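Workshop tips: comparing two-finger grippers before you buy

Run every candidate in simulation first. It costs an evening and it catches the gripper that will never fit between your shelves. The notes here cover the Zudidar and Nitden parallel grippers, tested on the same arm model with the same wrist camera mount.

**Before the first run**

- Set the same closing speed for both. Vendor defaults differ and will skew the results.
- Set finger friction by hand. Do not trust the value in the imported model file.
- Turn off grasp assist in the controller — it hides bad finger geometry.
- Save the random seed with the log. We use 1574 for everything, so that runs line up.

**Camera view**

Place the virtual camera just behind and above the palm, looking out past the fingers. Open the gripper fully and save one still before any object is loaded. Check that both fingertips are in view. If the palm fills more of the picture than you can spare, raise the camera in small steps and save again. 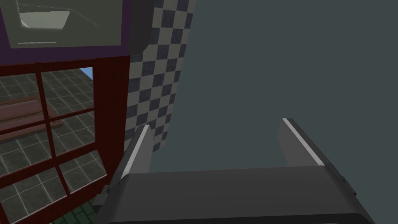
*Wrist view in simulation, fingers open, nothing in the grip. Checkered column above the left finger, plain dark wall to the right.*

A busy background is useful at this stage. Gray fingers against a gray wall give weak edges, and a tracker that only works in front of tiles will fail in a real kitchen or shop. Test against both.

**Grasp trials**

Run 50 grasps per gripper on a mug, a sponge and a screwdriver handle. Log a drop separately from a miss. A drop points to friction or force; a miss points to the camera or the calibration. Geum-ok Yeon keeps the two in separate columns and adds a third for finger collisions with the table.

Start at 40 percent force. Go to 100 only for the screwdriver, and watch for the fingers passing through the mesh — if they do, shorten the time step and repeat the whole set.

**Controllers**

The Bianchini controller accepted both models without edits. Jukau needed its joint limits entered again after each import. Keep them in a text file next to the model.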